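Kitchen Tips for Nursing Students Who Are Never in the Kitchen

Filed under: Surviving the Program

By the second month of clinicals at Stondstead my roommate and I owned 6 forks, all of them in the car. I have since graduated, and people in the year below keep asking how we ate. Badly, then slightly less badly. What follows is the slightly less badly part.

Pack before you sleep. At 4:45 a.m. you will not make a sandwich. You will stand in front of the refrigerator with the door open and then eat a granola bar over the sink. Put the lunch, the badge, the penlight and the stethoscope in one bag by the door the night before. The lunch can join them last, with a sticky note on the doorknob, if you are the sort who forgets a cold bag. I am.

Label everything with the date, in marker, on masking tape. You are learning to do this with IV tubing anyway. Sayaka Ueda, who supervised my med-surg rotation, went through the break room refrigerator every February and threw out whatever had no date on it. I lost a very good lasagna that way and she was right.

Cook rice once and treat it with respect. Spread it in a shallow dish so it cools fast, get it in the refrigerator within the hour, and eat it inside three days. If you have sat through the microbiology lecture on Bacillus cereus you already know why, and if you haven't, enjoy your innocence.

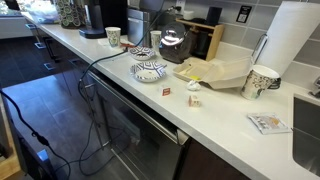 Keep flashcards where you wait. Water takes its time to boil and so does the microwave, and I learned most of my cardiac drugs in two-minute pieces. Tape the cards inside a cabinet door at eye level. Plastic sleeves help, as my beta blockers are still faintly orange from a soup incident. I got a 73 on the first pharmacology exam, before the cabinet door, and did a good deal better after it.

Shoes stay at the door. So do scrubs, if your roommates are broad-minded. Whatever you stepped in on the unit doesn't need to visit the place where you chop onions. Wash the scrubs separately, and check the pockets for pens first. Check again.

Phones get wiped down before they go anywhere near a cutting board. You look up dosages on that thing all day and then prop it against the flour for a recipe.

Don't share a coffee schedule with someone on nights. Toàn Đoàn and I tried it during our last term. His evening pot was my morning pot, and by the time I reached it it could have been used to strip paint. Rinse the pot, make a new one, stay friends.

For exam week, freeze soup flat in zip bags and stand them up like files. Burritos also work. Salad does not, whatever your nutrition instructor thinks you're eating.

Next month: getting betadine out of a white dish towel, with mixed results.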